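# Hanging and lighting the Harkel touring show: set-up guide, part 2

Welcome to the best bit! The crates are in your building, and by tomorrow evening your visitors will be looking at prints that have rarely been seen outside Prakano. 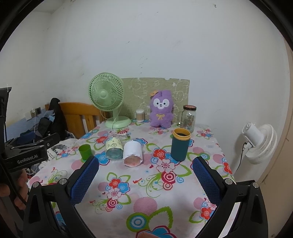
This part covers unpacking, hanging and lighting. Part 1 dealt with delivery and the loan papers, so please have your signed copy of the condition book to hand before you open anything.

## Before you start

Leave the crates closed in the gallery overnight. The paper needs time to settle to the air of the room, and it really does lie flatter afterwards.

You will need:

- the Duda hanging kit (grey case, packed in crate 1)
- a spirit level and a soft pencil
- clean cotton gloves, one pair per person
- a light meter

## Hanging the prints

1. Open the crates in number order. Lift each work out with two people, one at either side.
2. Check it against its page in the condition book. Write down any new mark, however small, and initial the page.
3. Stand the works along the wall on the foam blocks, still in their sleeves, and walk the room. Enjoy this — the early harbour prints look marvellous next to the late ones, and you are free to change our order within each section.
4. Mark the centre line on the wall at 137 cm. It is a little lower than many galleries use, and the small prints are much happier there.
5. Fix the Duda rail and click it into both end brackets.
6. Hang each work from 2 hooks, then turn the locking key a quarter turn to the right.
7. Remove the sleeve and keep it. Each one is numbered for the journey home.

> **Caution:** The triptych (works 11 to 13) is glazed and heavy. Never hang it from the rail. Use the wall plates in the red bag.

**Note:** Brick walls take the long screws. For plasterboard, ask us for the other set.

## Lighting

1. Aim the lamps from above, tilted so that no shadow from the frame falls on the paper.
2. Take a reading at the centre of every work. Nothing on paper should go above 50 lux.
3. The bronze heads by the door can take up to 200 lux, so be bold with them! A strong side light brings up the tool marks beautifully.

> **Caution:** Keep blinds down on any window facing the prints, including on closed days.

## Labels

Labels go to the right of each work, lower edges level. Angeliki Andreadis at Sketamel holds the text files and can send large-print versions if you write to her before opening.

Text last checked 2018-08-11. Packing up is covered in part 3.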